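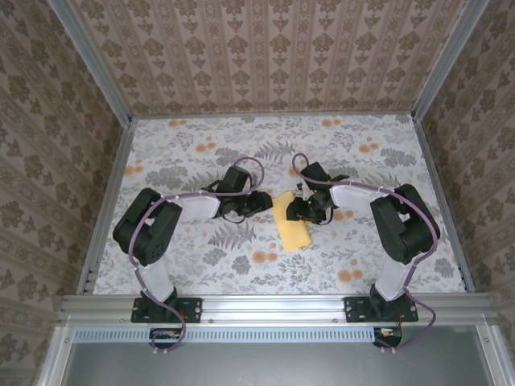

Taller de narrativa fantástica – apuntes sesión 4
La novela corta dentro de una saga

Repaso rápido: la semana pasada quedó pendiente el punto de vista. Lo retomamos al final si hay tiempo (seguramente no).

1. Qué entendemos por novela corta de saga

Texto entre dos novelas largas, o al lado. Mismo mundo, otro foco. Casi siempre un secundario que pasa a primer plano. En clase trabajamos con Nosby, que va entre el segundo y el tercer tomo del ciclo de Oltimwood: 178 páginas, un solo narrador, el trama ocupa un invierno. Los tomos grandes pasan de 500, así que se nota el cambio de respiración.

Ojo – no es un cuento alargado. Tampoco un capítulo sobrante. Tiene que tener pregunta propia y respuesta propia, aunque la guerra de fondo siga abierta.

2. El problema de la puerta de entrada

¿Para quién se escribe? Lector que ya conoce el mundo y lector que llega de nuevas. Dos riesgos:
- explicar demasiado (el fiel se aburre)
- explicar nada (el nuevo se va en la página 10)

Mirad el arranque de Nosby. La barquera Dumlao cruza el río con un pasajero que no paga. En la página 38 todavía no se ha nombrado al rey. Lo que sabemos del exilio lo sabemos por cómo le hablan en la aduana. Subrayad los diálogos de esa escena, volveremos a ellos.

Comparad con el prólogo de Celtora (fotocopia, hoja 2). Genealogía entera antes de que nadie abra la boca. Funciona si vienes del tomo anterior, si no, cuesta.

3. Tiempo y continuidad

Anotar siempre: qué pasó antes, qué no puede pasar todavía. El autor de saga está atado por lo ya publicado. Si un personaje aparece vivo en el tomo tres, el suspense no puede estar en si muere. Hay que ponerlo en otro sitio – qué pierde, a quién traiciona, qué calla.

Ejercicio hecho en clase: línea temporal en una hoja, arriba los hechos del ciclo, abajo los de la novela corta. A casi todos os salió un hueco entre el deshielo y la boda. Ahí cabe una historia.

4. El secundario que sube

Un secundario gusta porque sabemos poco de él. Al darle 200 páginas se gasta. Remedio parcial: dejarle una zona sin contar. Dumlao nunca dice por qué dejó el templo y el libro aguanta muy bien sin esa escena.

Discutido en el turno de preguntas, lo copio porque da juego.

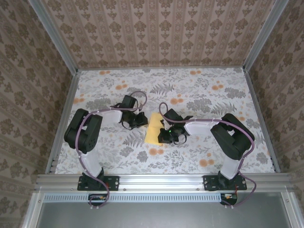 Shalini Srivastava: yo no lo veo así, a mí lo del templo me dejó con la sensación de que se lo guardaban para vender el tomo siguiente. Una zona sin contar está bien cuando el personaje no quiere mirar ahí. Pero ella piensa en el templo cada tres páginas, sueña con él, y el narrador corta justo antes. Eso ya es esconderle cosas al lector.

Buena objeción. Distinguir entonces:
- silencio del personaje (no quiere, no puede, no sabe)
- silencio del narrador (sabe y tapa)

El segundo se paga más caro en primera persona. Releed el capítulo 6 con esto en la cabeza, sobre todo el sueño de la campana, y marcad quién calla en cada corte.

5. Cierre de la novela corta

Tres finales que hemos visto: el que empalma con el tomo siguiente, el que se cierra del todo, el que vuelve al principio (otra vez el río, otra vez el pasajero). El primero suele dejar frío al que llega de nuevas. Hablaremos de esto con más calma cuando lleguemos a Celtora, en diciembre.

Para la próxima

Leer Nosby hasta la página 56 los que no lo hayáis hecho.
Elegir un secundario de una saga que conozcais bien. Media página: qué sabemos de él, qué no, y qué escena no escribiríais nunca.
Traer la línea temporal pasada a limpio.
Punto de vista: leer la hoja 3, empezamos por ahí.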